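Print this page
E-mail this to a friend

March 13, 2021

Quick one tonight, kettle's on and I've got to be up at six. Back from Livdale late, the bus was diverted again, no explanation, round by the reservoir and then sat at the lights for ages. Feet killing me.

Whole day of Tiltwood business. The shop wants to know by the end of the month whether we put money into an arm for the back bench or forget it for another year. 390 for the starter lease, then whatever Calance charge on top for the software, and they're vague about that, they're always vague about that. 2000 to buy outright. I said I'd read everything and come back with a yes or a no. Have read everything. Do not have a yes or a no.

What the shop needs doing is so dull. Sorting the returns tray. Screws in one pot, hinges in another, the little felt pads that stick to everything. Sweeping down. Putting the tools back where they live. It's an hour at the end of every shift and we all hate it and the newest person always gets it. If a machine could do that hour I'd sign tomorrow.

Came home to the same hour here of course. Washing up from this morning, the crumbs, a sock on the stairs, clothes horse still full. Did the plates and left the rest. Fell to wondering which of it I'd hand over first and I think it's the socks. Pairing socks. Or the cutlery drawer, which has been wrong since September when I tipped it all out to clean it and shoved it back any old how.

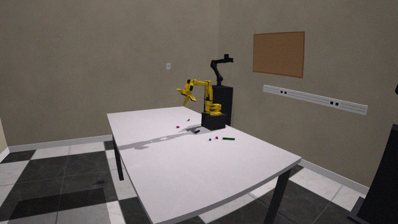 Tymoshchuk is the name on the method in the Calance papers, and I've been through it twice now, once on the bus which was a mistake, felt sick by page four. As far as I can follow, everything gets tried on the computer before it goes near a real bench. Fair enough, cheaper to drop things in there. But I keep coming back to how tidy the problem is. A plain white table, a couple of small magenta cubes, a little blue ball, a green stick, and good clear space for the gripper to come down between them. Our returns tray has never looked like that in its life. Ours is a heap. Things under things, a hinge hooked through another hinge, somebody's half a biscuit. I want to see it done with the heap.

Then again I'm being unfair maybe. You'd teach a child with blocks first. My own first week at Tiltwood I couldn't tell a cabinet screw from a drywall one and I had the benefit of two hands and being able to ask. Still got shouted at.

26 tries, it says in the leaflet, for the arm to learn a new part. Doesn't say 26 tries at what. Picking it up? Picking it up and putting it in the right pot? Every part we stock? Wrote that in the margin with three question marks. Also wrote WHO EMPTIES THE POTS and underlined it, which is the real question in my view. If I have to stand there tipping pots and picking up what it drops then I've swapped one boring hour for another and paid for it.

And the light. Our back bench has the one strip bulb that flickers and the window that blinds you at four o'clock in winter. Great long shadows over everything. Does it mind shadows? Must ask. I mind them and I've got eyes.

The other thing is the floor. Bench at Tiltwood isn't level, everyone knows it isn't level, we've had a folded beermat under one leg for years. Round things roll. Would have to sort that first and it's another job on the list nobody's name is next to.

Where I've got to, for tomorow when I read this back: sorting of a few known bits laid out flat, yes, I think it can probably manage that now. The tray as it really comes off the van, no. Sweeping, we could buy one of those round ones but it'd be choked with shavings by lunch. Putting tools back, no chance, half the staff can't. Folding, socks, my cutlery drawer, not for years, and the fancy ones in the videos take so long over a towel that I could have done the whole basket and had a sit down.

So lean towards the lease, not the buying? 2000 is the new extractor and we do need the extractor, my chest has been bad since Christmas with the dust. Could live with 390 if they let us send it back. Ring Calance in the morning and ask about sending it back. Ask if somone can bring one to the shop and I'll tip a tray out in front of it, a proper one, biscuit and all.

Tea's gone cold. Sock is still on the stairs – stepped over it three times now. Bins out tonight, green one.

Print this page
E-mail this to a friend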